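Femmont Robotics Club
Progress report to the Drolline Community Fund, second stage of the Housekeeping Project

Thank you once again for your patience over the winter, and for the kind note that came with the second payment. We read it out at club and it went down very well. I promised you a proper report this time, so please put the kettle on, as I have a fair bit to tell you.

When we last wrote, the students had finished their simulator work and were itching to get onto real cloth. They have now had their turn, and I'm glad to say the whole group has stuck with it. There are 2 teams this term, Bakier and Wang, named after the streets on either side of our hall (they voted, and I stayed out of it). Bakier looks after the arm movements and the recordings. Wang looks after labelling, which is slower work and gets less applause, but the project would fall over without it.

The task is the one in our application: find a piece of soft cloth on a made-up bed, take hold of it, and move it without dragging the covers along. We chose a hotel-style bedroom because the students wanted somewhere with a bit of clutter and colour, where a lamp or a patterned carpet might confuse a program that had only ever met a plain lab bench. They spend a good while planning each approach before an arm goes anywhere near the duvet, and I've come to enjoy those arguments nearly as much as the runs. The yellow cloth has been the favourite for practice, as it stands out nicely against white bedding.
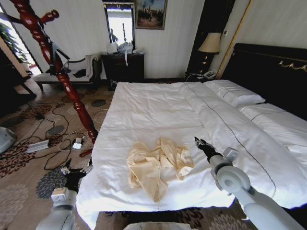 Reinaldo Prado asked whether the students might be learning more about tidying bedrooms than about programming, and whether we could show the fund the difference. It's a fair question and I've tried to answer it properly. Each student now keeps a logbook, and every change to the code has to go in with a line saying what they expected it to do. Reading back through them, I can see the early entries are mostly "try it faster" and the later ones talk about grip width, approach angle and where the folds lie. One girl in Wang filled three pages on why a pillow edge kept being labelled as cloth, and her fix is now in the version we all use.

As for the numbers, we have logged 369 attempts so far, and the students have finished labelling 122 of them. I would have liked the second figure to be higher by September. We lost a few sessions to exams, and labelling folds by hand takes longer than I'd allowed for - that was my planning, and no fault of theirs.
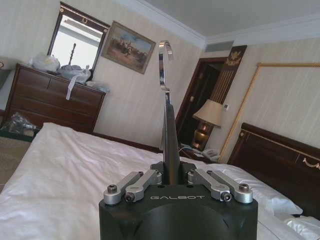 Next on the list is working closer to the pillows, where there is less room to turn and the headboard has to be kept in mind. Bakier wants to slow the last part of the reach and check the position again before closing on anything. Wang would like a second round of labels done by a different student, so we can find out how often they disagree. I have said yes to both, with the labelling to come first.

On the money side, $2,000 of this stage is still unspent. We had set it down for travel, but families have been very generous with lifts, and with your permission we'd like to put it towards a storage drive for the recordings and some replacement gripper fingers. I can send quotes for both whenever it suits you.

You would be most welcome to come along to a session if you're ever out our way. We start at 4 pm, and the students would love to walk you through their logbooks, though you may need to set aside the whole evening once they get going. The labelled attempts and the parents' comments will come with our next report.

With warm thanks from all of us at the club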